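Brosthorpe Gun Club > Members > Buying Advice > FAQ

FAQ: Red dot sights on rimfire pistols

29 November 2024, by the range desk

Last updated: August, prices and battery section only; everything else revised with this posting

We get the same questions at the counter every time somebody comes back from a show with a new optic in a plastic clamshell. These are our answers. They lean toward keeping your money in your pocket, and if you wanted to be talked into something there are plenty of other pages for that.

Do I need a red dot on a .22 pistol?

No. You may want one, and wanting one is a fine reason to buy it, but the word "need" gets a lot of work from people who sell them. A decent .22 with clean iron sights will shoot better than most of us can hold it. If your groups at 25 yards look like a shotgun pattern, a dot will show you how much you wobble. It won't stop the wobble.

Older eyes are the exception. If the front sight has turned into a gray smudge and new glasses didn't fix it, a dot can put you back in the game. Try one before you pay for it.

Will it make me faster?

Maybe, after a while. Expect to be slower at first. New dot shooters lift the gun, see nothing in the window, and go fishing for the dot. That goes away with practice, and so would a good part of your slowness with irons if you gave them the same practice. We have never seen anybody run that comparison fairly, on this range or in a magazine.

What about the cheap ones?

Some of them work. On a .22 the recoil is so mild that even a poor sight may last for years, so "I've had mine on my rimfire forever and it's fine" doesn't tell you much about how it would do on anything bigger.

The usual complaints with budget dots are loose adjustment screws, a dot that looks more like a comma, and a mount that needs tightening every session. The comma may be your own astigmatism, so check before you send it back. Look at the dot, then take a phone picture through the window. If it's round in the photo, the trouble is likely in your eye.

Is the Stikano worth the extra money over the Brennan?

We keep one of each on the loaner guns, and this is the question that starts arguments. The Stikano has a clearer window and crisper clicks. The Brennan is uglier and has a slightly blue tint. Both have held zero on our guns. If you shoot paper for fun, we can't find anything the Stikano does that would show up on your target. If you just like nicer things, buy the nicer thing and don't tell us it's for the accuracy.

What does "up to 24 months of battery life" mean?

It means somebody turned the dot down to its lowest setting, which you can't see outdoors, and did some arithmetic. At a brightness you'd use on a sunny day, expect far less. Change the battery once a year on a date you'll remember and keep a spare in the range bag. Motion-activated sights do better, though a sight that rides around in a truck all week is being told to wake up all week.

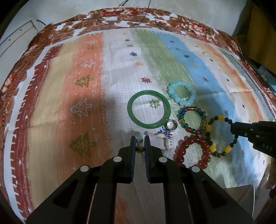
Green bangle on striped cloth.

Do I need a special mount?

Look at your pistol first. If it has a rail on top, most small dots will go on with the mount in the box or a cheap adapter. If it's an older gun with a smooth receiver, you may need it drilled and tapped, and that is where we'd tell you to stop and think. Holes are permanent. Quite a few owners change their minds about the dot and are left with four filler screws on a gun they used to like the looks of.

The Stumar clamp-on base gets around the drilling on some models. Ours works. It also sits so high that the gun feels like it's wearing a hat, and we wouldn't trust it in a holster. Read the fit list closely, as two versions of the same pistol can need different clamps.

How tight should the screws be?

As tight as the instructions say, using a driver that measures. "Snug plus a bit" is how heads get stripped. Use a small drop of removable thread locker if the maker allows it, let it cure overnight, and draw a paint line across each screw head so you can see if it has moved. Don't put red thread locker on anything you ever want to take apart.

How do I zero it without burning a whole box?

Start close, at seven yards, off a rest. Fire a group of five, then move the dot. Don't chase single shots. Once you're near center, go back to your normal distance and do it again. Shoot the ammo you plan to keep using, because rimfire guns are picky and a different brand can move the group enough to have you blaming the sight.

People also forget that the dot sits above the barrel. Zeroed at 25 yards, it will print a little low up close. The sight isn't broken.

Can I use one in the club's rimfire match?

Yes, in the open class. Iron sights have their own class and we plan to keep it that way. At the last match we had 71 entries between the two, and the top of the iron list would have placed very well in open. Make of that what you like – the dot shooters say it was the wind.

Do I need to keep my iron sights?

Keep them if you can. Batteries die and lenses fog. If your mount means taking the rear sight off, put it in a labeled bag with its screws. The drawer at the desk is full of rear sights that belong to somebody.

Can I try one before buying?

Yes. Ask at the desk for a loaner pistol with a dot on it. You'll pay for ammo and the lane and nothing else. Shoot one target with the dot and one with irons, same distance, same number of rounds, and put them side by side. Bring your own eye protection if you wear prescription lenses, as the loaner glasses don't fit over big frames.

Loaners can't be reserved on match days.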